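Siregar Homewares, the showroom tour

My sister-in-law gave me the ticket because she had a dentist's appointment, which should have told me something about the two options. I had never been to a trade open day. I had also never thought hard about a teapot, and by lunch I had been asked to do both.

Siregar is out past the freight yards, at the end of a bus route that gives up a kilometre early. You walk the rest along a road with no footpath and a great many trucks. At the gate you get a lanyard in one of two colours. Mine was grey, and the man ahead of me got green, and he was later seen with a pastry.

Our guide was Danang Latuheru, who has been with the company long enough to remember when it made ashtrays. He had 39 of us to herd and a microphone that worked on stairs and nowhere else. We started in the archive, a long room of shelving where they keep one of every item they have ever sold, including the fondue years. There were 124 gravy boats. He knew this because somebody always asks, and somebody did, and it was me.

From there we went through glazing, which we watched through a window, and packing, which we could walk about in. The packing floor has a smell of cardboard and oranges that I liked more than I expected to. A woman folded a carton in the time it took me to find my glasses. Then she did it again slowly for the group, looking at a point slightly above our heads.

After that came tableware for pouring, a category I had not known was a category. Danang told us that every jug is a compromise between the person filling it and the person wiping the bench afterwards. He has strong opinions on spouts. He feels the whole industry went wrong with wide ones, and he named a decade.
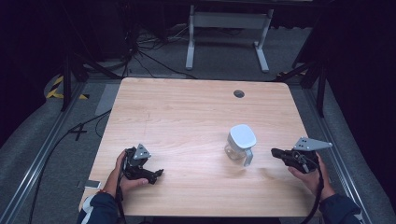
He also feels that lids are sold on looks and returned on fit. According to him a lid should come off with one hand and stay on with none, and most of what gets brought back to the service counter fails on the second point. A retired couple from the green lanyards wanted to know about dishwashers. He took a breath like a man about to go under water, and we lost ten minutes.

Lunch was in the canteen. The sandwiches were good, the coffee was from an urn, and the urn dripped, a fact I enjoyed a bit too much given the morning's lecture. I sat across from Kamarul Simanjuntak, a buyer for a chain of country motels, who travels with his own mug. He rated the Siregar day above the one at Zidell and well below Kosico, where apparently they hand out a tea towel.

The afternoon was a talk on colour forecasting. Next year is going to be a sort of mushroom. I wrote that down and underlined it, and I have no idea what I plan to do with the information.

The seconds shop opens at 4 and is the real reason anybody comes. Bring cash, bring your own newspaper for wrapping, and don't stand near the bowls. I left with two gravy boats and walked back to the bus with one under each arm.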